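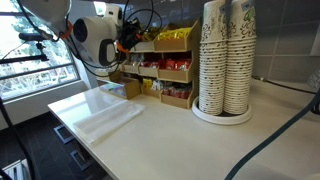

Flurneo crooner Hok-lam Chien finds a buyer for his lighthouse, minus the light

Jun 28, 2025
By Valdis Grīnberga

Search news, homes, people... Go

Hok-lam Chien, who played the brooding ferryman in four series of Flurneo and then sang about it on two albums, has finally sold his converted lighthouse at Zitenness. The four-bedroom tower went for £792,000, a good deal less than he'd been hoping for when he first put it up for sale.

Chien, who told fans at the time that he had found his "forever home", lasted 26 months.

The lamp room, as earlier listings took care to mention in the smallest available type, doesn't come with a lamp. It was taken out before Chien bought the place and replaced with a circular bath, reached by a spiral stair that the agent's particulars call "characterful". One viewer this spring is understood to have got as far as the second landing before asking whether there was anything on one level.

The buyer is Ya-wen Fang, who reads the late weather on Iveo and has spent years warning people about exactly this stretch of coast. She told the channel's breakfast show on Thursday that she'd always wanted to live somewhere with "proper wind" and that she was looking forward to seeing whether her forecasts were any good.

She'll get the tower, a walled garden with very little in it above knee height, and a share of the track down to the slipway. The piano on the first floor stays too, the removal firm having looked at the stairs and declined.

Tien-fu Hsueh, who handled the sale for local agents Tse, said interest had been strong once the price came down for the third time.

"People fall in love with the view and then they ask about the post," he said. "The post comes as far as the gate. We were very clear about that. Miss Fang said she doesn't get much post."

It is the second time the tower has changed hands since it stopped being a working light. The previous owner, the retired snooker player Chak-lun Peng, sold it to Chien after giving up on finding a room wide enough for a table. He now lives in a bungalow a short drive inland and is said to be delighted with every corner of it.

Chien, meanwhile, has gone back to the city, where he's renting a flat near the Flurneo studios for £3900 a month. It has a lift, a concierge and no view of the sea at all. Friends say he's sleeping better. His third album, which he wrote at Zitenness and which the record company is calling his "most coastal work yet", comes out in September.

He has left one thing behind for the new owner, a framed print of himself in the ferryman's coat, which hangs halfway up the stairs. Fang said she hadn't decided what to do about it, but that there was a damp patch in the hall it might fit.

Contact the homes desk | Corrections | © 2025 All rights reserved | Back to top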